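Handling Objects with Two Arms: Notes for the Visit to Trendmont
Second handout. Please read it before the lab report.

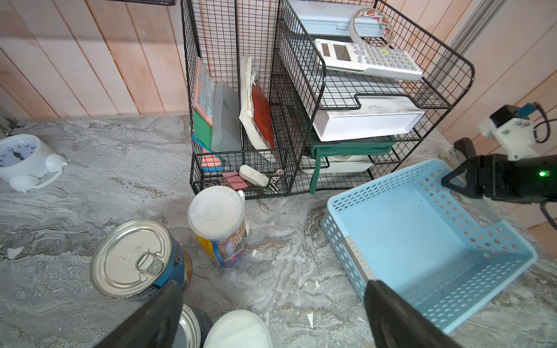

The visit had one demonstration and one discussion, and the demonstration is the part you will write about. Ivan Zhuravel operated the station and Lesia Polishchuk explained the control side. The task was tidying a table with two arms, and it is more difficult than it sounds. In a factory cell every part arrives in the same position. On a table like this one the left gripper has to go down between a can with a pull-tab lid and a tall container with a flip-top cap that stand almost together, and the organizer behind them is made of black wire mesh, so a camera sees the things inside it and the wire in front of them at the same time. Remember this when you answer question 3.

What Ms. Polishchuk told us about the grasp

The approach direction is chosen first, and the width of the opening after it. If the fingers come from the side, they need free space on both sides of the object. If they come from the top, they need less space, but a tall object can tip when the fingers touch it unevenly. For a can she prefers the side, a little below the middle of the height.

The force limit is set separately for each type of object. She keeps it low at the beginning of a session and raises it only when an object slips. A student asked why not use one high value for everything. Her answer was that a soft pencil case and a steel can need very different things, and that a crushed object is also a failed grasp, even if it arrives in the right place.

The wrist camera

Each arm has its own small camera near the gripper. The view is very good for the last centimeters and quite poor for planning the whole movement, because the fingers hide a part of the table. In our course we call this self-occlusion (see the notes of week 2).

Results given in the discussion

Mr. Zhuravel reported 200 attempts with the present controller. In 176 of them the object was placed correctly. He did not give us the causes of the other attempts in detail, so please do not guess them in your report - write only that they were not placed correctly.

Questions for the report

1. Calculate the success rate from the numbers above.
2. Choose one object with a rigid body and one with a soft body. Explain which approach direction you would use for each.
3. How does an open mesh structure influence depth measurement? One paragraph is enough.
4. When is it useful that the second arm waits at the side, and when does it only lose time?

Length is two pages, with one drawing made by hand. Bring the report to room 106 or give it to Prasetyo Goh.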